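4. Assembling the Hota wall cabinet

Before you start

Read this section through once before opening the hardware bag. The cabinet needs two people from step 6 onward. Allow an evening for the job if you have not hung a cabinet before.

You will need a pencil, a level, a drill and screwdrivers. Screwdrivers are not supplied. Put your tools in a tray on a light-colored surface so that small parts show up if they fall.

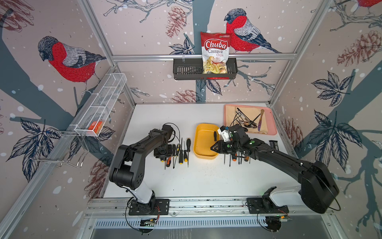 Fig. 4-1. Tool tray on a white tabletop.

CAUTION: Do not use a power driver on the cam locks. They crack easily, and a cracked lock cannot be removed without damage to the panel.

Building the box

1. Lay the back panel face down on a blanket or a piece of flat cardboard.

2. Push the wooden dowels into the two side panels. Tap them in with a rubber mallet if they are tight. Stop when half of each dowel is showing.

3. Screw the cam bolts into the top and bottom panels until the collar touches the surface. Do not go past the collar.

4. Join the sides to the bottom panel, then add the top. Turn each cam lock clockwise with a hand screwdriver until it stops.

5. Measure corner to corner both ways. The two figures should match within 2 mm. If they do not, loosen the locks, push the long corners together and tighten again.

NOTE: Pick a screwdriver that fills the slot. A tip that is too small will chew the head of the lock, and you will need that head again if you move house.

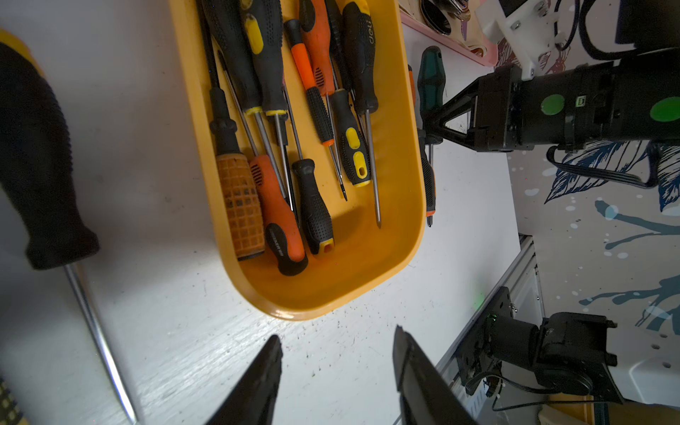 Fig. 4-2. Assorted screwdrivers in a yellow tray.

Hanging the cabinet

6. Mark a level line on the wall for the hanging rail. For most kitchens the rail sits 86 inches above the finished floor. Cabinets over a range need more clearance -- see Section 7.

7. Find the studs and mark them on the line. The rail must be fixed to at least two studs.

8. Drill pilot holes and fix the rail with the long screws from bag C. Check the level again before the last turn.

9. With one person at each side, lift the cabinet onto the rail. Keep hold of it until both hooks have dropped into place.

10. Adjust the height and depth with the screws inside the upper corners.

WARNING: Do not hang the cabinet on drywall anchors alone. Total load, including the cabinet, must not go over 260 lb.

Fitting the doors

11. Clip the hinges onto their plates and close the door slowly. The gap at the hinge side should be even from top to bottom.

12. Use the front hinge screw to move the door left or right, and the rear one to move it in or out.

Leftover parts: bag C holds 28 screws, and a single cabinet does not use all of them. Keep the rest with this manual.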